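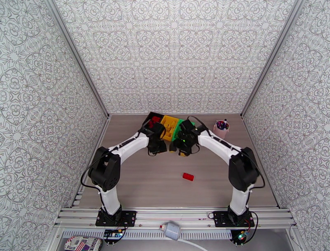 Figure 2.1 Rosettes, stars and curling loops in grey line, carried across three walls.

Chapter 2
Finding the Repeat

I learned to read patterns while being bored. When I was 20 I worked Saturdays in a paint and wallpaper shop in Ballarat, and on slow mornings I'd stand in front of the sample books trying to find where each design started over. Some gave themselves away in a second. Others had me there till lunch, and there was one leafy green thing from a firm called Gimar that I never did crack (I still have a scrap of it in a drawer, and I still have a go every December).

The bit that starts over is called the repeat, and this whole chapter is about it. You met motifs in Chapter 1 - a flower, a star, a squiggle, whatever the designer drew first. A repeat is bigger than that. It's the smallest piece of the design you can copy and slide along, up or across, to fill a whole wall without turning it or flipping it. It might hold one motif or 317 of them.

Most of my students go straight for the prettiest motif and measure to the next one that looks like it. Fair enough, and sometimes that works! But two rosettes can look the same at a glance and have quite different neighbours. My colleague Fadime Dönmez makes her classes put a finger on one spot and describe everything touching it before they're allowed to move the other hand. It's slow and a bit silly, and her classes do better on the test than mine.

Line patterns in one colour are harder again. With a bright floral you can hunt for the red bits. With grey scrolls and medallions on a pale ground you've only got shape to go on, so pick something fussy, like the tip of a spike or the place where a curl meets a circle. Keep away from corners while you're learning. The paper may have been trimmed there, and the hanger may have started again from a fresh edge.

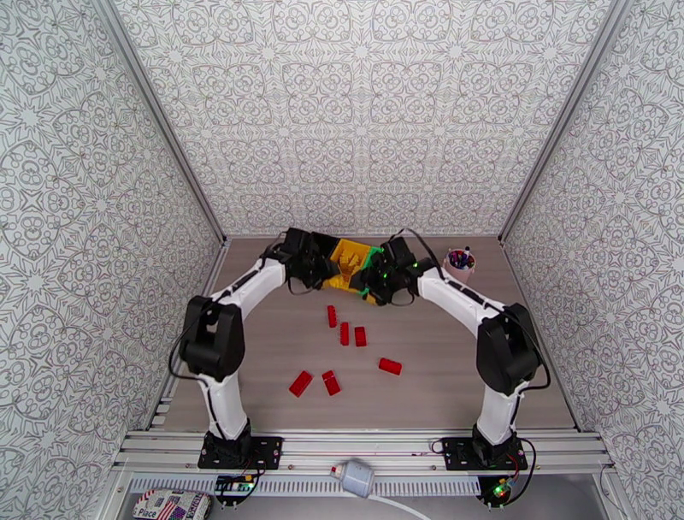

2.1 Straight match and drop match

Grab a pencil and the Simiyu sheet from the back of the book. Hold it level and follow any motif straight across to the right-hand edge. If the same motif picks up at the same height on the next strip, you've got a straight match. If it picks up halfway down the repeat, that's a half drop, and you'll want to colour in two strips before you try to measure anything.

© 2023 Netska Learning | Contact us | Back to top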